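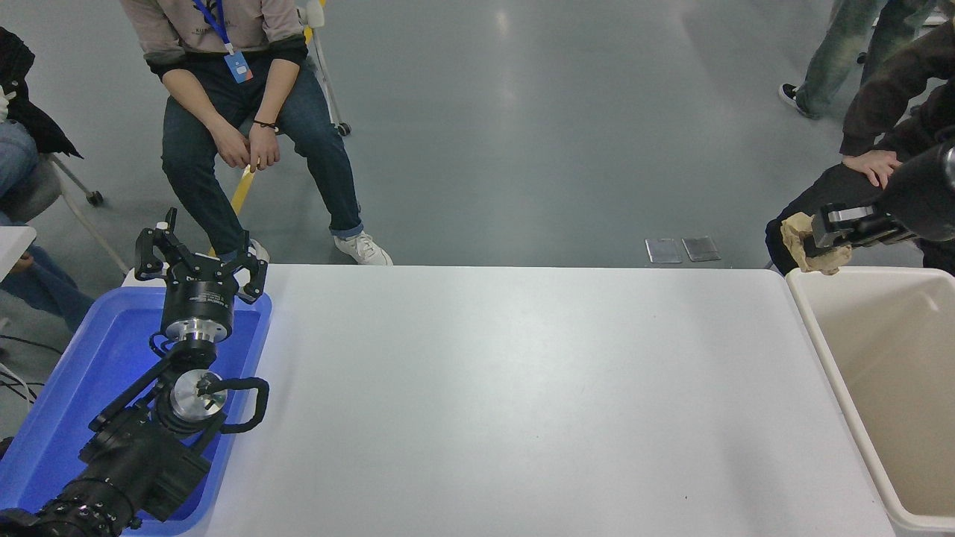

The long white table and the blue tray.

March 6, 2022

Hey everybody, quick news post this time, no new page to go with it (sorry!). The next page of Ocampo goes up as soon as I finish the inks, and I'm on the last two panels, which are both crowd shots because past me thought crowd shots would be fun.

So the big news is that the first Ocampo book is at the printer! I sent the files off at the end of February, and the proof came back a few days ago, and I've been carrying it from room to room like a new kitten. It's 277 pages, which is way thicker than I pictured when I started this thing. The blacks came out really dark and the harbor chapter looks so much better on paper than it ever did on the site. I did find 8 typos. Two of them are on the same page, in the same balloon, in a speech that I've read out loud to myself more times than I'd like to say. They're fixed now and the corrected files have gone back.

The printer is Wetura, for those of you who asked in the comments. They've been very patient with me, including the afternoon when I sent them the wrong cover three times in a row. (It was the old cover, with the lighthouse on the left. I still like that one, and I might make it a print.)

We ended up with 737 preorders, and I really wasn't ready for that number. I'd planned on printing a lot fewer books, so I had to go back and redo the whole order, and the boxes are going to take over my hallway. Thank you, thank you, thank you. If you ordered the version with a sketch inside, I'm doing those by hand once the books get here, so yours will ship a bit later than the plain ones. Please don't write in asking for a specific character unless you already picked one on the order form! If you left it blank you're getting whoever I feel like drawing, and lately that's been the ferry captain.

If you've moved since you ordered, go change your address now. The link is in your confirmation email. I can't do it from my end without making a mess of the spreadsheet, and I've already made one mess of the spreadsheet.

Other stuff! I'm going to be at the Dulport comics show again this spring. Same half table as last year, over by the snack bar, so come find me by following the smell of popcorn. I'll have the book if the shipping goes well, plus the small Gutetti minicomic that I drew over the winter. Gutetti is the story about the goat and the mountain bus, and it's short and silly and has almost no words in it. A few of you read the rough version when I posted it and told me the ending was confusing. You were right. I redrew the last four pages, and now the goat gets off at the correct stop.

And about the archive: yes, I know the "previous" button skips a page in chapter three. I moved the site to a new host in February and somewhere along the way the page order got scrambled. I fixed most of it, but there are around 1022 pages up there counting all the old stuff, and I'm checking them a chapter at a time in the evenings while I should be drawing crowds. If you hit a page that loads blank or shows up twice, leave a comment on it and I'll see it.

The update schedule stays the same for now, one page a week. I thought about taking a break while the books ship, but the story's right at the part where the tide tables go missing and I'd feel awful leaving you there. If things get too busy I'll run some guest art for a week or two. I have a couple of really lovely pieces saved up, including one of the whole crew as soup cans.

Okay, back to the inks. Thirty tiny hats to go!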